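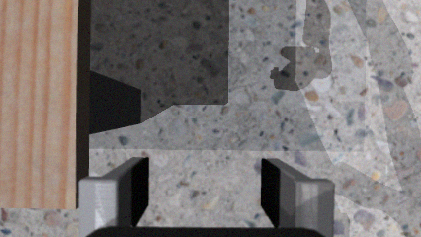 Citrate-capped silver nanoparticles can be made on a plain hotplate in under an hour. Clean all glassware with dilute nitric acid and rinse it well with deionized water. Pick a bench spot away from direct sun. A speckled gray surface hides gray drips, so put white paper under the flask.

Dissolve the silver nitrate in 200 mL of deionized water and bring it to a steady boil, stirring at 1000 rpm. Add the trisodium citrate solution drop by drop over some 20 minutes. The liquid should go pale yellow, then a deeper yellow. If it turns gray, the particles have clumped and the batch has to be made again.

Take the flask off the heat and keep stirring until it reaches 22 °C. Pour into an amber bottle and store it in the fridge. Do not freeze.

Check the absorbance the same day. Roel Van Damme dilutes his samples one to ten first, and the peak is easier to read that way. Silver waste goes in its own labeled container.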